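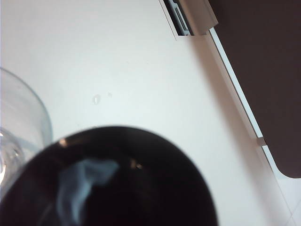

Setting Tables for the Spring Supper

The spring supper is on Tue 9 April, and this year the tables in the long room will be laid without cloths. The February supper used the old cotton ones, and washing and ironing them took most of the following week. The white tabletops are in good shape and wipe clean with a damp rag, so the cloths are staying in the cupboard.

Bare tables do need a little more care before the food comes out. A pale surface shows every crumb and ring, and a clear glass on a white table shows its fingerprints too. If you are on the setting-up list, please read through the notes below. Most of it will be familiar if you helped last time.

Wiping down

Use warm water with a small squirt of dish soap, then go over the table again with plain water. Dry it with one of the blue-striped towels from the second drawer. Please leave the paper towels for spills. The powdered cleaner under the sink is for the sink only and will scratch a tabletop.

Glasses

We will use the clear glasses for both water and juice. There are 191 of them in the pantry, which is plenty, and they have been through the dishwasher. Hold each one up to the window before you put it out. If it is cloudy, rinse it in hot water with a spoonful of vinegar and stand it upside down on a towel. Chipped ones go in the cardboard box by the back door.

Glasses go to the upper right of the plate, a few inches in from the edge of the table. At the February supper several were set right at the corner and two got knocked off by coat sleeves. Carry them by the base or the side, never with your fingers inside the rim.

Trays and serving

Each table gets a tray at one end for bread, salt and the water pitcher. Please put the tray down and lift it again if you need to move it. Dragging marks the table. Leave enough room for people at that end to set a plate down.

Shakuntala Katiyar is in charge of the kitchen again and will have the bread sliced by 5:30. She has asked that empty trays come back to the counter on the left of the stove, since the other side will be full of hot pans. The lentil soup and the rice are hers. The Kanaujia family is bringing two kinds of pickle, one of them very hot, and both will be labeled.

Clearing up

Glasses come off first and go straight into the racks. Plates are scraped into the green bin and stacked by size. Once a table is clear, give it one more wipe and fold the legs only when the top is dry. The trays are washed by hand and stood on edge in the rack overnight.

Ticket money from February came to $634, and $479 of it went toward the new kitchen faucet. What is left will pay for the juice and paper napkins this time.

Setting up starts at 3:30. Doors open at six and we eat at half past. If you can stay for the last hour, put your name on the sheet next to the coat hooks.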